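Review: Tillow motorised turntable kit for product photography

Posted 18 Mar 2018

I bought the Tillow turntable kit in December to replace a hand-turned cake stand. I photograph small parts and second-hand lenses for an online shop, and each item needs a full set of views at even spacing. The kit comes from Kunen and arrives flat packed, with the motor, driver board, bearing ring, power supply and a bag of screws.

Assembly took me one evening. The printed booklet covers the base well but skips the motor cable, which has to go through the side slot before the bearing ring is fitted. I had to take the ring off again. All the hex keys are included. You will need your own small Phillips screwdriver for the board.

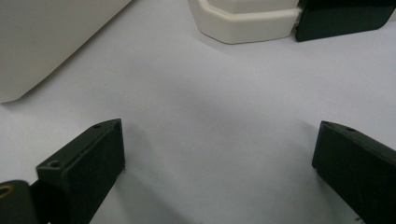
Does it need a computer to run?

Three programs are stored on the board and start from the button on the side. A computer is only needed to change the number of stops or the pause at each one.

The default program makes 12 stops per turn and fires the camera through a standard 2.5 mm shutter cable. I set the pause a little longer so the item settles before the shutter opens. Tall items still wobble on the faster setting, so I leave it on slow. Continuous rotation for video is smooth at low speed. Near the top of the range there is a whine that the camera microphone picks up.

The setup software is called Hakala and runs on Windows and Mac. It is plain and does the job. Settings are saved to the board and stay there when the power is off. I had one dropped connection on firmware 3914 and none after the update. The programming guide is short, but the sample scripts work, and I had the table turning from my own script the same night.
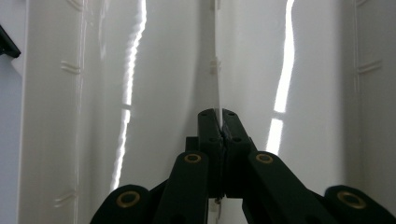
Gripper with the finger pads closed.

I also tried the Curkano turntable, which comes ready built. It is quieter and the platter is heavier, but it has no shutter output and no way to change the number of stops. For video alone I would pick the Curkano. For stills the Tillow saves me a lot of button pressing.

The kit cost me $85 plus postage. The grey platter mat marks easily and shows up in close shots, so I cover it with white card. Spare drive belts are sold separately and I have ordered one.

Four stars out of five. I took one off for the booklet.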